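From the Storavden Lab Newsletter, April

WHAT THE BASKET TAUGHT US

Readers of the last issue will recall that the manipulation group had promised a result "soon." The word was chosen by the group and has been defended by the group ever since. We are pleased to report that there is now a result. It concerns bread baskets.

The background, for those who skipped the winter talks: Nivley is our method for teaching an arm to move ordinary household things from a fairly small number of human-guided demonstrations. A person steers the arm through a task, the system records what the camera saw and what the joints did, and a policy is trained to produce the second from the first. So far, so familiar. Half the field does some version of this, and the other half is reviewing it.

Where Nivley differs is in what it does with the first second or so of each attempt. Most policies of this type look at the table and start moving. Nivley looks at the table, proposes several places it might take hold of the object, scores them, and only then commits. The scoring is done by a small network that was trained on grasps alone, with no interest in where the object is going afterward. We call this stage the chooser. Tarık Aksoy, who wrote most of it, wanted a grander name and was outvoted.
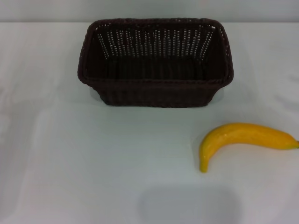

Cups went well. Bowls went well. Fruit was never much of a challenge, being the shape of fruit. The trouble started when we moved on to containers with woven sides, which we had put in the task list late one evening as a bit of variety before the serious objects. They have since taken up most of the spring.

A woven wall is an awkward thing for a camera. It is a surface, but you can see through parts of it, and the parts you can see through change as your viewpoint does. Our depth estimates treated the gaps as far away and the strands as near, which is correct, and then averaged them, which is not. The result was a basket side that seemed to hover somewhere between where it was and the wall behind it. The chooser would pick a perfectly sensible grasp on this hovering side and the fingers would close on air with great confidence. Dark material made things worse. Inside a dark basket the bottom and the walls run together, and the chooser would sometimes score the floor as a handle.

Our first fix was to collect more demonstrations. This is everyone's first fix. We recorded 754 of them across the two benches, and the numbers improved enough to be encouraging and too little to be useful. (The demonstrations themselves are fine, and are in the usual folder if anyone has a use for several months of container handling.)

The second fix was the one that worked, and it is a bit embarrassing how small it is. We stopped asking the chooser to reason about the whole object and had it look for rims. A rim is thick, it is continuous, and on most baskets it is the one part that a camera can't see through. The chooser now finds the longest closed edge it can, ignores whatever the depth map says about the sides, and proposes grasps that straddle that edge, one finger in and one finger out. Everything after that is the same policy as before.

The policy also got a nudge in training. We made up to 2000 altered copies of the basket views, punching random holes in the walls and darkening the insides, so that it would learn to stop trusting them. Tarık describes this as teaching the robot to be suspicious of wicker. He has asked that it go in the paper. It will not go in the paper.

With both changes, the arm took hold of the container on the first try in 13 of the last 20 trials. Before, it managed four. Most of the remaining failures are cases where the basket was set at an angle and the chooser picked a corner, where the rim curves and the fingers can't sit flat on either side of it. We would like to say that we know how to handle corners. What we have is a penalty term for curved sections, added last week, and high hopes.
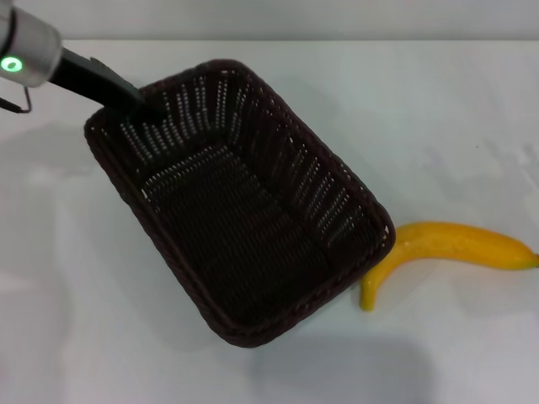

Gripper over the rim at one end of the basket, banana to the right.

There is a fair question about whether any of this carries over to things that are not baskets. Some of it should. Wire racks, colanders and mesh trays have the same habit of being half there, and an early run on a mesh tray looked promising, though three trials is a mood more than a measurement. Clear plastic tubs are another matter. Their rims are as hard to see as the rest of them, and the chooser, having been told to find the rim and nothing else, finds the edge of the table instead. It has made several serious attempts to pick up the table.

The other open question is speed. Proposing and scoring grasps takes time, and the arm sits still while it thinks. Visitors find this unsettling. One of them, from the Getunton group, asked whether it had crashed, and was standing fairly close when it made up its mind. We have cut the wait by reusing the rim from one look to the next when nothing on the table has moved, and we have put some tape on the floor.

Next up is the full sequence: take hold of the container, shift it, put an item in, and do so with the two starting in positions the policy hasn't seen. The pieces work on their own, more or less. Strung together they fail in new ways, the most common being that the container ends up turned partway around and the policy carries on as if it hadn't. Our colleagues at Ashour have a re-planning step that might help with this, and have agreed to share it in exchange for our demonstrations, which suggests that someone does have a use for them after all.

A short write-up with the trial tables is on the internal page. The longer paper will be ready soon.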